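I caught Agata Santoro at the end of a long afternoon in August, when the curtains were drawn and she still had the grippers out on the table. She works on Flilline, a project at Ivance that teaches robots everyday handling jobs from demonstrations done by people. I'd asked for half an hour and she gave me most of the afternoon – I think she likes it when someone else has a turn. 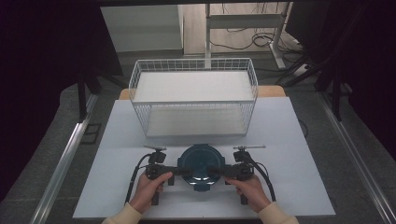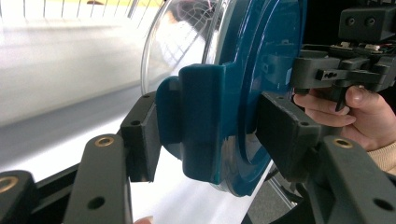 Collecting demonstrations with the hand-held grippers, and a gripper's own view of a teal lid.

My first question was the obvious one. Why hold the gripper yourself when you could drive a robot with a joystick? "Because I've done the joystick version and it's miserable," she told me. "You're slow, you overthink everything, and your demos look like someone wearing oven mitts. With these you just do the job."

The idea is that the camera on the gripper sees more or less what a camera on the robot's wrist will see later on. So the robot learns from that view, and it doesn't much matter that a person was attached to the other end.

I had a go, and I was terrible! You want to use your own fingers for everything, and you've only got two stiff ones. Agata reckons it takes most people about 100 tries before they stop fighting it.

The result she wanted to talk about came from the round container job. Her group trained one model on 2,000 demonstrations, all done the same way by the same two people. Then they trained a second one on just 200, but they moved things between takes, changed the lighting and let different people do it however they liked.

"The small messy set got 83 out of 100 on the robot," she said. "The big tidy one was well behind. I ran it again since I didn't believe it, and then I made Marino run it." (Marino is the group's test rig over in Sirkanport, named after somebody's favourite café.)

I wondered if that meant the tidy data was a waste. She pulled a face. "It's a bit painful, yeah. But it's still good for the fiddly part, where you've got to get hold of a rim and not let it slip. We mix some of it back in now."

Shiny things are still a headache, she says, and so is clear plastic, where the camera picks up reflections and the model gets muddled over where the edge is. She's trying more takes with the lights in odd spots. She also wants to know how few demonstrations she can get away with, and she's starting on that next, once she's finished labelling this lot.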